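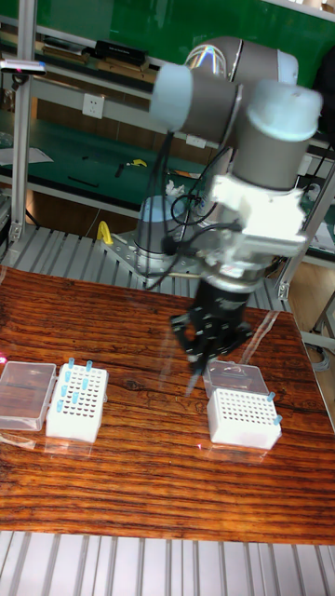
4. Traslado de puntas entre gradillas

Este capítulo describe la tarea de reposición tal como la hacemos en el taller de Plevunach. El folleto de Jelterham la llama «autónoma». Léalo con reservas: el brazo mueve puntas de pipeta, de una en una, y alguien tiene que estar delante.

4.1 Preparación

1. Retire las tapas de las cajas y déjelas fuera del recorrido de la pinza.
2. Coloque la gradilla de origen y la de destino sobre la mesa, paralelas al borde.
3. Compruebe que los cables del brazo no rozan la base al girar el hombro.
4. Cargue el programa Asov y fije la velocidad en 10 mm/s.

Nota: si mueve una gradilla aunque sea unos milímetros, repita la calibración. El programa no se entera.

4.2 Ejecución

5. Lance un ciclo de prueba con una sola punta.
6. Si entra recta en el orificio, continúe. Si se ladea, pulse parada y vuelva al paso 2.
7. Revise la gradilla de destino cada 12 puntas.

PRECAUCIÓN: no meta la mano entre los dedos de la pinza para enderezar una punta. Pare antes el brazo.

PRECAUCIÓN: las puntas manipuladas durante las pruebas no se consideran estériles.

4.3 Qué esperar

En diciembre hicimos 200 traslados seguidos y hubo que intervenir unas 7 veces. A mano, Jiahui Tang terminó bastante antes y sin calibrar nada. Para reponer una gradilla suelta, hágalo usted. Del vaciado de lavavajillas que anuncia el mismo folleto no tenemos datos propios.

Las incidencias se anotan en la hoja Song, una línea por parada.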